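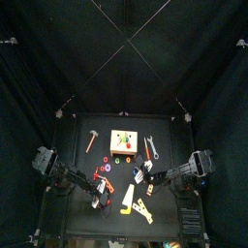
Small-parts storage for wooden construction toys, a thread. The set I use as reference is the common workbench type: a little wooden box with pegs in the top, plus nuts, gears, perforated bars and hand tools. Spread over a matte black surface, the colors sort themselves. The red, green and orange nuts by the box can be picked out at a glance, and so can the purple gear. On a patterned rug the same parts take much longer to find. Dump onto a plain dark surface first, then sort.

Sort by shape before color. Every child (and most adults) will start with color because it is quick. The result is a red pile with a nut, a ring and a peg in it, and you have to go through it again when you want a nut.

My bins, in order of use: nuts and rings; bolts and pegs; gears; bars and plates; tools. Anything I can't identify goes in a sixth bin and gets reviewed in June. Last June that bin held 13 pieces, and two of them belonged to a different toy.

Bin size. I use the shallow trays from Skonddale, 60 mm deep. The deeper ones hold more, but small nuts sink under everything else and the child tips the whole tray out to reach them. Shallow trays get tipped less often. They also stack badly, so I keep them side by side on one shelf.

Perforated bars go flat, all in one direction. Stored upright in a cup they look tidy for a day. Then a nut falls in and stays at the bottom until someone empties the cup.

Tools: hammer, screwdriver, wrench. Lay them beside the nuts, within reach of the same seat. If they live in another room they don't come back.
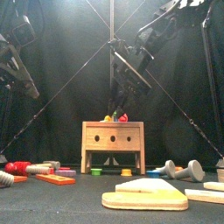
Pegs can stay in the bench. I used to pull them all and bin them with the bolts. It added a step to every cleanup and another to every setup, and the holes are free storage. Pull them only for washing or if the bench has to travel.

Washing. Damp cloth, mild soap, dry right away with a second cloth. Do not soak wooden parts. I soaked a batch of gears once and the bores swelled enough that they stopped turning on the pegs. Three days on a rack fixed most of them. The rest got a light pass with fine sandpaper on a dowel.

Labels. Vi makes a matte label that peels off without residue. I put a drawing of the part on it in black marker, with no words. Pre-readers can use it and it works for visiting cousins. Label the tray and the shelf position both.

Replacement parts. Flurkmont sells nuts by the bag. The smallest bag is 44 pieces, far more than one household needs, so split it with somebody. Check the thread against one of your own bolts before opening the rest. I have had two sets that looked identical and would not screw together.

For scale: the toy library in Indton lends from a stock of about 4,000 loose parts and uses the same shape-first layout with bigger bins. Their return check is a card with an outline of each piece. You lay the part on its outline. I copied that for the tools at home, on gray cardboard.

Next post will be on wheels and axles, which do not fit any of the above.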